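**January – bedroom mockup, notes from the morning, cont'd from the last page**

Picked up where the sheet trials left off. Waaka mattress back flat on the floor, no frame. Tried it on the slats before break and it walked every time somebody leaned on it, so floor it is. Stripped bare, protector in the wash. No bedding goes on until the top has been gone over.

Raelene wants the tidy-up routine written out so that the next person can do it without asking her. OK. What follows is what we do now, plus stuff I keep forgetting.

Order, for now:

1. everything off the mattress, pillows to the shelf
2. bin over by the side of the mattress, NOT at the foot
3. pick big bits by hand
4. brush small bits into the pan
5. empty pan, check the lip
6. linens last

Had 5 and 6 the wrong way round in the old sheet. Raelene caught it. Linens on the bed while the pan is still full = crumbs in the linens. We did this twice in one day and had to rewash the whole Verberg set.

Test litter as before: wrappers torn to size, bits of film, a few foil balls. 16 pieces to a batch, kept in the jam jar by the sink. Please put them BACK in the jar. I'm down to half a jar and the foil ones take ages to get right – too tight and they roll, too loose and they snag on the stitching.
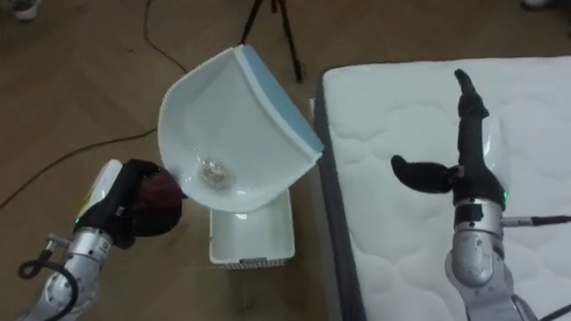 Emptying is the step that costs us time. The pan is a deep scoop so it holds plenty, but the film sits down in the bottom of the basin and static does the rest. Foil drops straight out. With clear plastic like the crumpled scrap in the white pan here, low in the curve, you need a steeper tilt than you'd think, and the bin has to be right underneath before you start, open and square to the mattress. Then one tap on the rim. Not three. Three taps sends the small stuff over the side and you're on your knees again.

Tried wiping the basin with a dryer sheet first. Helped for maybe two batches, then back to normal. Damp cloth helped longer but leaves the pan damp and then dust cakes on it. Leave it dry for now. Raelene says try a squirt of the Clalska antistatic, there's a can in the cupboard over the washer, haven't yet. Check it's ok on quilted fabric before anybody sprays near the bed.

Bin: keep using the small rectangular one. The tall round one tips. I know it looks nicer.

**Surface**

The quilting is the whole problem and also the whole point. On the old flat-top you could clear a batch in a few strokes. On the cloud pattern things settle in the seams and the brush goes over the top of them. Notes on what seems to work:

- Strokes ALONG the seam where there is one to follow. Across the puffs you just bounce.
- Pan lip pressed down a bit so the rubber sits into the fabric. If it floats even slightly the foil goes under it.
- Pan stays still, brush moves. Chasing pieces with the pan pushes up a little ridge of fabric and the piece rides along on the ridge forever.
- Short strokes. Long ones flick.
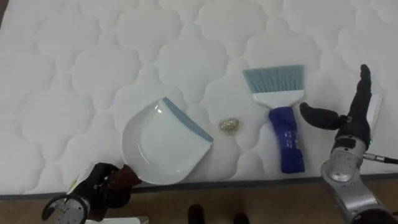 Also the distance matters more than I had down before. Pan close to the piece, then one short stroke. When I started I was parking the pan wherever and sweeping stuff half way across the bed to it, and the lighter bits would stop in every seam on the way. Moved the pan up close and nearly all of that went away. Costs a bit more repositioning but still quicker overall. Will time it properly, don't quote me.

Don't sweep toward yourself off the near edge. Things drop down the border onto the floor, and the floor is close enough in color to the foil that you lose it. Found one under the baseboard heater that must have been there since the fall.

Handle end of the pan can hang off over the edge, that's fine and gives a better grip. Just don't lean on it, the lip comes up.

Brush needs replacing soon. Bristles splayed on one side, leaves a stripe. The Olon one that came with the set is too stiff, it pills the fabric. Compare the corner by the window where I used it for a whole afternoon, you can feel it with your hand. Raelene has a soft one at home she'll bring in, otherwise order. Budget line for consumables still has 40 in it so it's not worth a form.

**Linens**

Going on to step 6 only once the top is clear. Run your palm over it flat, seams included. Palm finds film that eyes don't.

Everything folded comes and goes by basket, basket on the floor at the long side. Flat items placed near the corner, not the middle, so you aren't reaching over the whole mattress to get them again. Keep them level on the way down. If one edge droops it catches on the quilting and the fold opens up and you start over. I've refolded the same thing more times today than I want to write down.
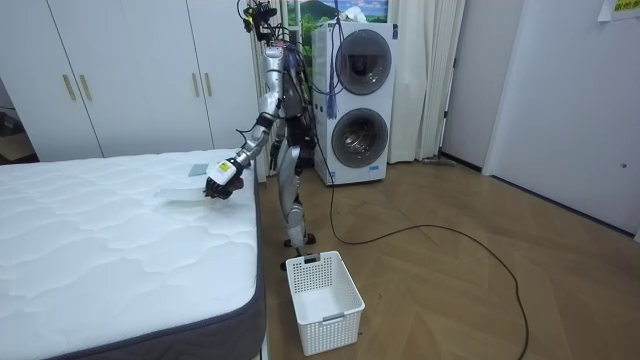

*Folded white item over the mattress corner, basket on the floor.*

Folding: thirds and then half, not quarters. Quarters gives a fat spine on one side and the stack leans. Anything thin and slippery, fold it on the table and carry it, don't fold it on the bed. Gray things separate from white things in the stack, the gray ones still shed after two washes (lint all over the Verberg pillowcases, see earlier).

Checked the laundry count against the list because the list was wrong. Should be 64 pieces in the linen stock incl. cloths, sheet said otherwise, now corrected in pencil on the cupboard door. If you take one out for the other room write it down pls.

**Sounds dumb but**

- Shoes off on the mattress side. Grit from the hallway ends up in the batch and then we're picking out stuff that isn't ours.
- Window shut. Film moves if there's any draft at all.
- Heater off for the emptying step? Dry air, static. Only a hunch. Try both ways same afternoon.
- Vacuum is for the END of the day. It ate four foil balls.

**Leftover / to do**

- antistatic test on a scrap of the old cover first, then the pan
- new brush (ask Raelene before ordering)
- masking tape mark on the floor for the bin so it goes back in the same spot
- redo the step card, print big, tape inside the door. 5 before 6!!
- measure the mattress again, the tag and my tape don't agree. I get 1,300 mm across at the foot. Tag is half peeled off so could be I'm reading it wrong
- more litter. Save your wrappers, gold ones espescially, the silver is harder to spot under the lamp
- find out who has the other basket

Raelene read this over at lunch and wants the bit on seams moved up to the front. Will do when I type it up. She also says she clears the corners first and works in, I start in the middle and work out. We'll each do a batch our own way after the brush arrives and see which leaves less behind.

Jar is on the second shelf now, not by the sink. Moved it so it doesn't get rinsed again.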